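Sixty Demonstrations Before Lunch? A Tester Has Questions

2022-04-24

Dineo Ndlovu has a drawer in her Grotville workshop for things that were supposed to save her time. There's a label printer in it, two voice-controlled lamps and a camera that followed the wrong person. She hasn't decided yet whether the Flornia goes in the drawer.

The Flornia is a hand-held gripper sold by a small company called Botomden. You hold it, squeeze, pick something up, put it down, and a camera on the tool records the job from the gripper's point of view. Do that enough times and the recordings can be used to train a robot arm to do the same thing. The pitch is that you don't need the arm while you're collecting. Ndlovu, who tests equipment for small packing businesses before they spend money on it, has had a kit since March.

"The brochure says 60 demonstrations before lunch," she says. "I'd like to know what time they eat."

Her own best morning produced 88 recordings, so on paper she beat the claim. Then she went back through them. In a good number she had started with her other hand in the way, or moved too fast, or put the lid down and nudged it afterward, the way anybody would. Those had to go. "It counts what you recorded," she says. "It doesn't count what you can use. Those are two very different numbers and only one of them is on the box."

She has mostly kept to simple work: lids, trays, shallow containers, the light plastic stuff that her clients handle all day. Pale plastic on a pale table is a fair test, she thinks, as that's what a packing bench looks like in real life. The demo videos she was sent used a bright red cup.

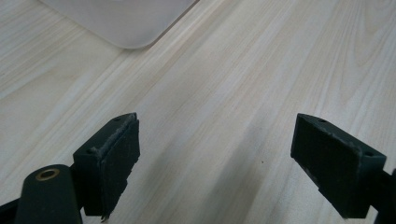
The foam is what she complains about most. Each finger has a pad on its inner face, and the pads fray. Ndlovu says a frayed pad still grips well enough for her purposes, but she wonders what it does to the recordings. "If the pad looks one way in the first batch and another way in the last batch, does that matter? I asked. I got a very friendly email that didn't answer it."

A pack of spares comes with the kit. She thinks that tells you something. She also thinks the pads should be easier to swap, and that the instructions for doing it should run to more than one line.

I put this to Gerrit Moodley, who handles customer support at Botomden. He didn't argue. "Foam wears. We treat it like a brake pad," he says. "We could write that up better than we have." On the question of whether worn pads affect training, he says the company's own tests haven't shown a problem – but those tests were done in its office, on its own table, with its own staff doing the picking. He offered to send me the results. They hadn't arrived when I finished writing.

Ndlovu does give the thing some credit. It's comfortable for the first hour, and the controls are simple enough that she had her nephew using it in 8 minutes. Nothing has snapped. She had previously tried a rig from Aaltonen that kept dropping its connection, and the Flornia has done that only three times since it arrived.

"It's a decent tool," she says. "I'm not saying it isn't. I'm saying somebody who runs a packing room is going to buy this and think they've bought a robot."

They haven't, and the website could be a lot clearer on that point. The arm is extra, and so is the training, unless you have someone who knows how to do it. Moodley says most customers already have both. Ndlovu's clients have neither – she checked with them before she opened the kit.

She plans to keep it until the spare pads run out. After that she wants a price for more of them, in writing, before she recommends the kit to anyone.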